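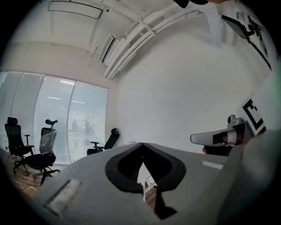
Attachment 1: grey housing, black recess at centre, floor showing through the notch.

Ticket subject: Ute sits down overnight on the driver's side rear
Product: Atum air management kit, four-corner, with Vendis compressors
Status: Closed (owner resolved, mostly)

Opened by customer

G'day. I have a two-tonne ute on your Atum kit, installed in my own shed over more weekends than I'd admit to the household. It has done 3,507 km since the install and behaved itself for nearly all of them. Since October it has been going to bed level and waking up with its left leg asleep. Well, right leg. Driver's side rear, so right.

It's fully down on the bump stop by breakfast. The other three corners hold. Tank pressure also drops overnight, but slowly, and I'd put that down to the fittings being fittings.

Already tried: turning it off and on again, glaring.

Satham support

Thanks for the detail. Please spray the bag, the line and both ends of the line with soapy water at full ride height and let us know where it bubbles. Please also confirm whether the controller is set to level itself when parked, as this can mask a leak or make one look worse.

Customer

Self-levelling is off. I turned it off in the first week, when both compressors fired up in the middle of the night and the neighbour's dog gave a full statement.

Soapy water results:
Bag, top plate: no bubbles.
Bag, crimp ring: no bubbles.
Elbow into bag: no bubbles.
Line, as far as I can reach: no bubbles.
Driveway: very clean.

Satham support

That points towards the manifold. Air may be passing back through the dump valve for that corner and leaving by the exhaust port. Remove the silencer, fit a short length of hose to the exhaust port and put the other end in a jar of water. With the ignition off and the car aired up, watch for bubbles.

Customer

Sat on an upturned crate watching a jam jar for the better part of an afternoon. One bubble, then a long think, then another. I can report that it's more gripping than the cricket was.

So air is getting past something. Could you tell me which valve, given there's a row of them and they're all labelled in the same tiny grey lettering on the same grey block?

Satham support

With the mounting ears facing you, the dump valves are on the lower row, driver's rear at the far right. Before ordering anything, swap the driver's rear cartridge with the passenger's rear. If the fault moves sides, it's the cartridge. If it stays put, it's the seat in the block or something upstream of it. Dump all pressure from the tank and the bags first, and have the chassis on stands. Do not rely on the jack.

Customer

Stands in, tank emptied, jack sent to think about its life choices. Swapped the 2 cartridges over. Aired up, parked on the flat bit, went to bed.

Morning: driver's rear down, passenger's rear up. Fault did not move. I'd have liked it to move, as the cartridge is cheap and the block isn't.

Satham support

Understood. Please isolate the corner. Close off the line at the manifold with a plug and leave the bag inflated overnight. This tells us whether the bag and line are holding by themselves.

Customer

Plugged it. Still down by morning.

So the jar was telling the truth about a leak, only not about mine. I now appear to own 2 leaks, a lazy one in the valve block and a proper one in the corner, and they've been covering for each other.

Pulled the wheel and the inner guard, which I'd earlier counted as "as far as I can reach". Behind the guard the line runs over the chassis rail and somebody (me) has zip-tied it against the edge of a bracket. There's a flat spot worn in it with a split about as long as an eyelash. Soapy water went off like a kid's birthday party.

Satham support

Glad you found it. Replace the full run instead of joining it, cut the ends square with a tube cutter, and sleeve it wherever it crosses the rail. For the valve block, clean the seat with a lint-free cloth and fit a new O-ring. Some thread sealant in the block is common on self-installs.

Customer

"Common on self-installs." Noted, and fair. There was a crumb of it sitting on the seat.

New line from the Bautista Road shop, 5 metres, and I used just over half. Sleeved at the rail, ties moved well away from anything with an edge. Left it parked for three nights and it's level, give or take a finger at the rear. I'm calling that the slope of the driveway. Tank still drops a whisker. I'm not opening another ticket over a whisker.

Satham support

Closing on 2021-12-25. This ticket will reopen if you reply to it.

Customer

Why is anybody working today? Go and eat something. Ute's still up.

Satham Air Suspension Support | Contact us | © Satham | Back to top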